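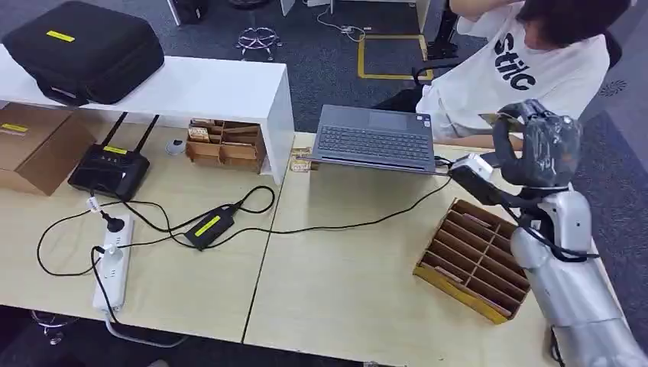

Puesto de mantenimiento con el router y el portátil de servicio; a la derecha, la mano del robot con su funda protectora.

Informe de avance - célula de manipulación, sede de Skodthorpe
Para: Esther Gachanja, dirección de programas, Restinell
De: Riaan Ndlovu
Fecha: 2025-02-06

Estado general

La célula funciona, con reservas. En el informe de diciembre escribí que la puesta a punto estaba cerrada y me precipité: desde entonces hemos tenido 13 paradas no previstas, y solo en parte sabemos a qué se deben. Prefiero que conste antes de que se decida la ampliación.

Comunicaciones

Nueve de las paradas fueron pérdidas de enlace entre el portátil y el controlador del brazo. Netgate, que nos lleva la red, insiste en que el router está bien y que el fallo es nuestro. Puede ser. Benjie Manalo cambió el cable de red, fijó la dirección del controlador y alejó el adaptador de corriente de la regleta. Las caídas bajaron, pero se hicieron los tres cambios en la misma tarde, así que no puedo decirle cuál sirvió, si es que sirvió alguno. He pedido que a partir de ahora se toque una sola cosa cada vez y se anote.

Las etiquetas amarillas que llevan el router, el adaptador y el maletín corresponden al inventario nuevo. Khanyisile Du Plessis las ha enlazado con la hoja de repuestos. Faltan por dar de alta los cables, que son justamente lo que más se nos estropea.

Mano y funda

La funda de la mano se sustituyó dos veces. El proveedor, Kramer, da una vida útil de 2,000 ciclos; la primera se rasgó por la base del pulgar cuando llevábamos casi la mitad. La segunda aguanta, aunque las arrugas se acumulan al cerrar los dedos y temo que acabe rozando en el mismo punto. Sipho Mabaso la revisa al empezar y al terminar cada turno. Kramer propone un modelo reforzado, más caro. No recomiendo comprarlo hasta que nos presten uno para probar, porque los datos que enviaron son de otra mano.

Calibración

La muñeca se recalibra ahora cada 4 días. El procedimiento es el de siempre: brazo en reposo, comprobación de holgura, lectura de los ceros desde el portátil y una pasada lenta sobre la bandeja de cartón con separadores. La deriva sigue ahí. Es pequeña, pero con las ranuras tan juntas basta para que una pieza entre torcida. Benjie sospecha del apriete de la base; yo sospecho también de la mesa, que son dos tableros unidos y la junta cede si alguien se apoya. Hemos pedido una pletina para unirlos por debajo.

El cable que baja junto al codo del brazo se ha vuelto a sujetar con más holgura. De momento no ha dado problemas - tampoco los daba antes de la última avería.

Gasto

Dentro de lo previsto, salvo las fundas. La partida de repuestos se agotará antes del cierre si seguimos a este ritmo, y solicito permiso para pasar a ella lo que sobre de formación.

Pendiente

Montar la pletina y repetir la calibración completa.
Respuesta escrita de Netgate sobre los registros del router.
Préstamo de la funda reforzada (lo gestiona Khanyisile).
Alta de cables en el inventario.

Sobre la segunda célula, mi opinión es esperar. Con 2 semanas seguidas sin caídas de enlace estaría dispuesto a hablar de fechas.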